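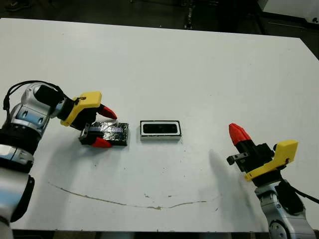 Foil wrapping notes, Prakcombe set

2 min read

Notes and file list for the foil part of the Nastent table set. Quick version, will tidy when there's time.

What's in it

Flat things wrapped in kitchen foil, handled on a white tabletop. Blocks mostly. Pick up, turn over, put down, wrap, unwrap. Short clips plus one text file per clip saying what was wrapped and how many layers.

Started in 2019 as a list of packed lunch wrapping for Henero, grew from there. Lunch list is still in /old, don't use it, the names don't match anything.

Folders

/wrapped - block stays closed all the way through
/open - foil comes off, fully or part way
/flat - foil sheet only, nothing inside
/old - see above

Each folder has 40 clips except /flat, which has 7. Foil ran out. More to come.

Foil

Ordinary kitchen roll, the thin sort. Up to 2 layers. Shiny side out unless the text file says otherwise (a few don't say, assume shiny). Foil gets reused between clips so creases build up. If you need smooth foil, sort by the "fresh" field and take yes only.

Ends are folded under, not twisted. Twisted ends were tried in July and dropped, they snagged.

Known problems

- Foil picks up colour from whatever is near it. Don't trust colour labels on wrapped items.
- Scuffs on the table top. They wipe down a bit but don't go.
- "blok" and "block" both used in the text files. Same thing. Search for both.
- Layer count missing in some of the Gulyás files, left blank, not zero.
- Tears under a fingernail's width weren't logged.

Using it

Fine for teaching, fine for sorting tests. Please keep the text files with the clips, they get seperated and then nobody knows what's inside the foil. If you rename anything keep the number at the front.

Last changed December 8, 2022. Fixed the layer field in /open, took out a double.

To do: more flat sheets, check the blank layer counts, rename /old

This site uses cookies to remember your settings. Accept / Manage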